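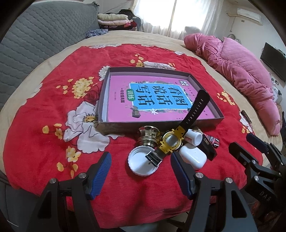

April 6, 2022

Bedroom tidy task, second pass through the plan. Carrying on from the Saltmont notes, which stopped at the point where we had agreed on "small items off the bed, into the lid" and nothing else. Writing down where I think we stand before the next batch of sessions, partly so the Kutberg people can read it without a call.

The chore as stated: loose small objects on a made bed, one open cardboard box lid, everything loose ends up in the lid or in its assigned place. Two hands. A person does this without looking at half of it. The question from Kutberg is whether the policy we train can do it unattended by June. Short answer is no for the full object set, maybe for a reduced one. Longer answer follows.

Surface

The bedspread is the main problem and I underrated it in the first plan. On a bench top, a finger that comes in low slides along and finds the object. On a bed the finger pushes into the fabric, the fabric rises between the pads, and the pads close on cloth plus object or on cloth alone. From the policy's side both look like a successful close: width nonzero, resistance present. We had 2533 usable episodes as of the last count and the closes on cloth were labeled as grasps in the early ones. I relabeled the part I could get through. The rest needs either a second person or a rule.

Proposed rule: if the pads lift more than a few centimeters and the wrist camera sees the pattern of the spread move with them, mark as cloth. Large printed flowers help here, since the tracker has something to hold on to. On the plain beige sheet the same check is nearly useless. Do not tune the threshold on patterned covers only. I did that once already with the couch data and it had to be thrown out.

Second surface effect: things move when you press near them. Push down next to a light object and it rolls toward the dent. Anything cylindrical goes first. The approach therefore changes the target position, and a planner that takes one look and commits will miss. Closed loop all the way to contact, or do not bother.

Objects

Notes by item, in the order I worry about them.

Wristwatch, black rubber strap with holes, yellow case. The worst thing in the set. Rigid in the middle, flexible at both ends, buckle on one of them. Grasp on the case is fine and repeatable. Grasp on the strap works for lifting and then the case swings, and on the release it lands wherever the swing leaves it. Strap across the book makes this worse: pick the book first and the watch comes along or slides off. Order matters, watch before book. The policy has no concept of order beyond what the demonstrations give it, and the demonstrators do not agree with each other. Need to fix the instruction sheet: clear whatever lies on top before touching what is under it.

Bottle cap, white. Small, low, and when upside down the rim is thin. The blue textured pads do hold it if they come down on both sides squarely. Off by a little and it tips and sinks into the spread. Humans use a fingernail. We do not have a fingernail. Aryee suggested a lip on one pad; I would like to see it tried on the bench before it goes near the data, as it changes every other grasp in the set.

Earbud case, white, rounded edges. Tends to squirt out when pinched near the edge. Close slower. Pinching across the middle has been reliable in my own trials, less so when the person collecting is in a hurry.

Small white cylindrical container. Rolls. See above. Also the same color as the earbud case and the cap, and with the window bright behind the bed all three wash out together on the wrist view. Detector confuses them often enough that I would not give them separate destinations in the first version. One category, "small white," all to the lid.

Metallic jar, gold and silver, threaded neck. Lying down it is easy to grasp across the body and hard to see. Reflections shift with the wrist and the keypoints wander. Depth on it is holes. I have been masking it by hand. Not a long-term plan.

Black package, rectangular, red and white print. No trouble. Use as the warm-up item.

Label tag, black and white. Effectively flat. Nothing we have picks this up off fabric except by pinching the cloth under it and hoping. Recommend dropping it from the required set and keeping it as a distractor. Kutberg will object, because leftover scraps are a good half of what people mean by a messy bed. They are right about that and it does not change the grasp.

Book, pink, first-grade Chinese workbook (看图说话写话). Flat in the lid is the intended end state. The issue is that it takes up the floor of the lid, so everything placed afterward sits on a smooth cover and slides. Two options: start episodes with the book already in the lid, or make it the last thing placed and accept a pile under it. I prefer the first. A person tidying would put the book down first too.

Box lid

Gray cardboard, low rim. Rim is an advantage for release height and a disadvantage for everything else. Bumping it shifts the whole lid on the spread and the place target with it. The current policy treats the lid as fixed after the first look. Change: re-detect lid corners before each place. Costs a little time per item, which is acceptable, this is not a line with a takt.

Could also use the second hand to hold the lid still. People do it without being told. In the demonstrations the second gripper mostly hovers at the side, which teaches it to hover at the side. If we want a holding hand, it has to be in the instruction and somebody has to check that it was followed. I would rather add that than more episodes of the same kind.

Two hands

Of the chores on the Kutberg list, this one does not strictly need two. Folding does. The bunched quilt and anything like it does. For the small-item task the second gripper is worth having for: steadying the lid, trapping something that rolls, handing across when the item is out of reach of the near hand. Handover we have never shown cleanly from learned behavior. Scripted handover works on the bench with a rigid block and is of no use here.

Bimanual sync: one clock for both sides from now on. The earlier sessions drift by up to 2 frames by the end of a long take. Harmless for single-hand picks, visible as soon as both hands touch one object. Ciltent's sync script fixes new recordings and leaves the old ones alone. Old recordings to be flagged single-hand only.

Handheld to robot

The demonstrations come off handheld grippers, and the wrists doing the work belong to people. Several motions that look ordinary in the data put the arm close to a joint limit or straight through the mattress. Ran a replay of 109 episodes against the arm model with the base parked at the foot of the bed. The failures cluster on low-angle approaches to items in the middle of the bed. Reaching over a bed from one side is a long, flat reach, and a person leans or puts a knee on it. The arm has neither. Either the base moves partway through or the far items are out of scope. For June, out of scope.

Also the speed. People are fast on the move between items and slow on the last bit. The arm played back at the same rate overshoots on the fast part and then disturbs the fabric on the way down. Time-scaling the transfer only, leaving the final approach as recorded, looked better in replay. Not tried on hardware.

What is realistic

Breaking down "tidy the bed" into pieces and giving an opinion on each:

Rigid items, palm-sized or smaller, clear of each other, near side of the bed. Yes, supervised. Unattended with a retry limit, probably.

Same items touching or stacked. Sometimes. Depends on order, see watch.

Flat scraps, tags, paper. No.

Shiny items. Grasp yes, perception no. Fixable with better masks or a different sensor, both of which cost money.

Folded clothes moved as a stack. Have not tried it. I expect the top half to travel and the bottom half to stay.

Straightening the spread afterward. No, and I would ask Kutberg to stop listing it as a finishing step. It is a separate and harder chore.

Comparing with the shop-floor version of the same thing (Aryee's kitting station, loose parts into a tray): the motions are nearly identical and the station runs well. The differences are a hard flat surface, fixed lighting, a tray in a fixture, and a parts list that does not change. Take those four away one at a time and the success rate drops at each step, most of all at the surface. Worth doing as a proper ablation. Put foam on the kitting bench, cover it with a bedspread, leave the rest alone. Cheap, can be done in an afternoon, and it would give us a number to show in place of my opinion.

Camera exposure

Bright window at the head of the bed, gripper looking toward it on most approaches. Auto exposure hunts as the wrist tilts. Lock exposure at the start of a take, after pointing at the bedspread and not at the curtains. Draw the curtains only if they will be drawn at deployment, which we cannot promise. Keep both conditions in the set and write down which is which.

To do

Relabel cloth closes in the remaining early episodes. Write the rule first.

Instruction sheet: top items before bottom items; book in lid at start; second hand holds lid. One page, not three.

Flag old two-hand takes.

Foam and bedspread on the kitting bench.

Clean the blue pads between sessions. Lint builds up in the texture and grip on smooth plastic goes off before you can see any reason for it. Wipe with a damp cloth, let dry, no alcohol.

Check screws on both gripper frames. One worked loose at Saltmont and the width reading was off for the whole session.

Ask Ciltent whether the lid can be a rigid tray in the June demo. If yes, say so in the report, and do not describe the result as tidying into a box.

Open question, parked: when the policy fails on an item twice, does it skip or stop? A skip leaves the bed partly done and looks fine to most people. Stop means somebody has to come in. I lean toward skip with a log entry. Kutberg wants stop. Needs settling before the retry limit goes into the config, currently set at 2.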